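Meltby Coast Road

The Meltby Coast Road is a scenic road which connects the harbor town of Meltby with the village of Purnum. It follows the shore for most of its length and is known for wide views over the bay. The road is popular with drivers, cyclists and owners of camper vans, mainly in the summer months.

Route

The road begins at the old fish market in Meltby and climbs slowly to the cliffs. After the Gittins lighthouse it turns inland for a short part, passes between sheep fields and comes back to the sea at Storkero Point. This is the highest place of the road, at almost 200 meters. From there it goes down in a series of narrow bends to the beach at Purnum.

The speed limit is 50 kilometers per hour on the whole route. Vehicles wider than 2 meters, not including the mirrors, are not permitted between Storkero Point and Purnum - they must take the inland road.

History

Before the road was built, people from Purnum reached Meltby by boat or by a footpath on the cliffs. The first part, as far as the lighthouse, was made for the transport of stone from the Gittins quarry. The quarry closed later, but the road stayed in use and was continued step by step to the east. For many years the last part had only a gravel surface.

On 29 February 2020 a storm damaged the wall below Storkero Point, and the upper bends were closed to traffic. They were opened again in June of the same year, with a new drain under the road and a stronger wall on the sea side.

Viewpoints and services

There are parking places at the lighthouse, at Storkero Point and above Purnum beach. The one at Storkero Point is the largest and has benches, drinking water and a board with the names of the islands. Staying overnight is allowed only at the campsite in Purnum, which has a shop, showers and a playroom for children.

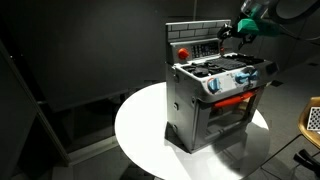

Áine Brennan

The evening is considered the best time for the drive from west to east, as the sun is then behind the driver. Fog is common in spring and can come in quickly from the sea. There is no fuel station on the route, and the nearest one is at the entrance to Meltby.

See also
Gittins lighthouse
Storkero Point
Purnum beach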